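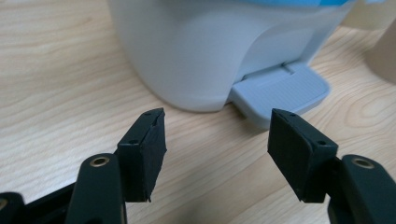 Posted 10/18/25
Filed under: work, automation, hand tools

Our team at Finora has been on the Prultum project since January. Before that, most of us did pantry and break room service for office buildings: emptying bins, rinsing strainers, wiping counters, restocking cups. Two of those buildings are still served the old way. The others will get a machine at some point, and part of the old crew now spends its shifts producing the demonstrations the machine learns from.

I get asked what the job consists of, so I am writing down the current state of it.

What changed on the schedule

The old shift was organized by floor. The new one is organized by block. A block is 25 minutes of handling, followed by a break away from the table. The limit came out of a trial in which people worked for a full hour and the last part of every hour had to be thrown away. Grip became sloppy, and the hands started taking shortcuts the software could not use.

The task list has 34 entries. Some are one motion, such as pressing a bin pedal. Others are a chain: pick up a paper cup, tip it, discard it, return to the start position. The chains are assigned to people who have done the work for real. That was an argument we won in the spring, after the first set of recordings came from engineers who had never cleared a break room and handled every cup as if it were glassware.

What changed for the hands

Working through a gripper removes the wrist tricks. With bare fingers you stop a cup from slipping by shifting your ring finger, and you never notice doing it. With two flat pads facing each other you have an opening, a closing and an angle. You have to decide on the approach before you arrive. Small parts close to the table are the hardest, and for the first weeks my forearms hurt in places that mopping had never reached.

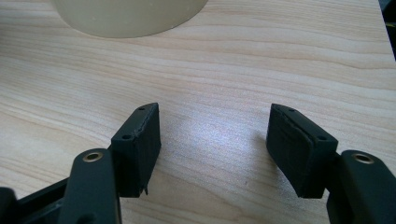 Jaws open, container well out of reach.

Pad wear is our own maintenance item. The covering frays at the corners first. A little fraying is tolerated. If the inner face starts to lift, the pad is replaced and the change is written in the log with the block number. Before we kept that log, a bad run of cups was put down to the operator. Now the first thing anyone checks is the pads, which has done more for the mood on the shift than the new chairs.

The pivots get looked at daily. Play in a joint shows up as a late close on one side, and the person holding the tool usually feels it well before it appears in the data.

What changed in how we are measured

Floors used to be signed off by the building. Blocks are signed off by a reviewer at Hailu, the contractor that sorts the recordings. The target is 60 accepted runs per shift. Accepted means complete, at an even pace, with both tools in view at the start and the end. A dropped cup is not automatically a rejection. If you pick it up again in one clean motion, the run goes into a separate group, and that group is said to be useful.

The weak point is feedback. Rejections come back as a code, a day later, without the recording. You know that run 12 had a fault. You do not know what you did. We have requested playback access twice. Adance, which supplies the software, says it is a licensing matter and is looking into it.

The bin and sieve layout

The chain I work on most uses the white bin, the beige container with the perforated insert, and paper cups. Both hands carry a tool. In my version the left stays with the bin and the right takes the cup. The liner is folded over the rim, as it would be in a building, and it moves when touched, so two runs are never quite the same. An early proposal was to leave the liner out for consistency. The service people objected, and it stayed in.

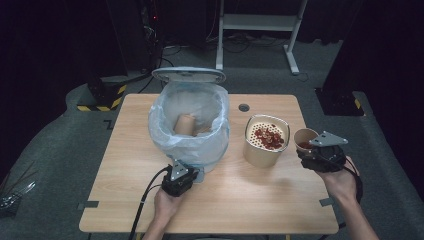 Pay and hours

The hourly rate went up one grade. The night supplement disappeared with the night shift, so for those who had worked nights the net result is slightly lower. Five of us made that trade knowingly. I sleep better and earn a bit less.

What happens when the task list is done is less clear. The contract mentions supervision roles, one per building, and there are fewer buildings than people. Management has said retraining will be offered, without saying for what. I have asked for the number of roles in writing and will add it to this post when I have it.

Next week the chain with the strainer gets a second variant, with the container on the other side of the bin. I am left-handed and have been waiting for that one.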